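Plaketti Opens Its Doors in Dullton With a Home Furnishings Library
May 2018

DULLTON – Plaketti is thrilled to announce the opening of its first home furnishings library, a place where anyone in Dullton can borrow a rug, a stool, a lamp or a side table and live with it for a while before deciding whether to buy one.

The library fills the ground floor of the old Waweru building, which had been closed since the feed store moved out. It opens with 1,179 items on the shelves, and every one of them can go home with a member for up to two weeks. Members can renew once, as long as no one else is waiting.

The idea began with a simple complaint we kept hearing from our neighbors: a rug that looks great in a showroom can look completely different next to your own sofa. Colors change with the light, and sizes are hard to judge (we have all bought the one that was a foot too short!). Borrowing first takes the guesswork out of it, and it's a lot of fun too.

More than 1,655 people signed up during the preview period, and we could not be happier with the welcome. Renters, new homeowners and people fixing up a spare room have all been in, and plenty of them stayed to swap advice at the big table by the front window.

Rugs have been the runaway favorite so far. Each one is cleaned between loans by Doselell, the family laundry across the street, and comes rolled with a non-slip pad and a care card. Stools and small chairs are next on the list, and a second room for larger pieces is planned for November.

Membership is open to all Dullton residents aged 18 and over. Bring proof of address to the front desk and you can borrow the same day. Delivery inside town limits is available for rugs and anything else too big for the back seat.
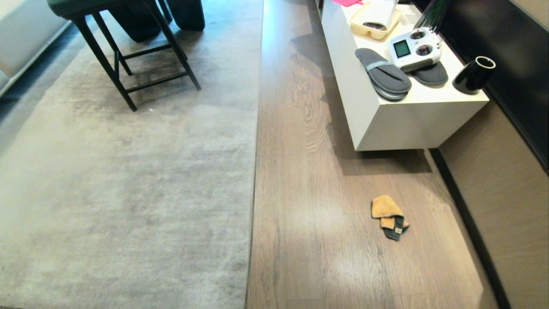

Donations of furniture in good shape are welcome during opening hours at the side entrance. Please call ahead for anything that takes two people to lift.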